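2.4 Planning and budgeting for a Ridix cell

Complete this section before raising a purchase order. Figures are in Canadian dollars, before tax.

1. Write down the tasks the arm will perform in its first year. Opening drawers, lifting lids and sorting small parts each place different demands on the gripper.
2. Measure the work table. Allow 500 mm of clear space on every side of the largest object to be handled.
3. Record the mass of each object. Where any item exceeds 3 kg, request the heavy-duty wrist quote from Skirnside.
4. Enter the base price of the two-finger gripper kit ($3,079) on line 1 of the planning sheet.

NOTE: The base price covers the gripper body, one set of fingers and the mounting flange. Cabling is quoted separately.
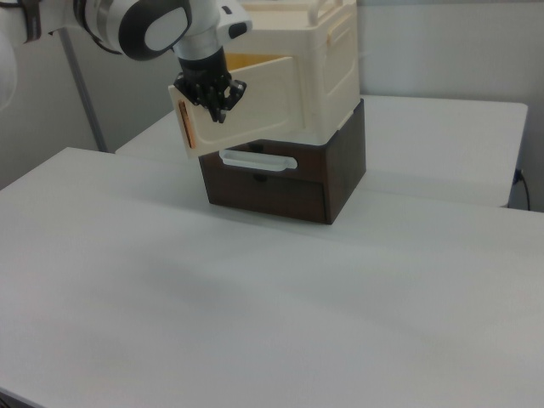 5. Budget for test objects. Household storage units are adequate for drawer work and can be bought locally; allow $200 per cell. Choose units with different handle styles and front panels.
6. Add a second set of fingers to line 4. Fingers are a wear item and are not covered by the Skosteten service plan.
7. Confirm the location of the nearest wall outlet. Extension cords are not permitted on the controller supply.

CAUTION: Do not order the arm before the table has been load-rated. A table that flexes will not hold calibration -- bracing it afterward costs more than specifying it correctly.

8. Send the completed sheet to Saeed Moradi, Bustamante Equipment Planning. Sheets received by noon on Wednesday are priced the same week.

For controller licences, see 2.5.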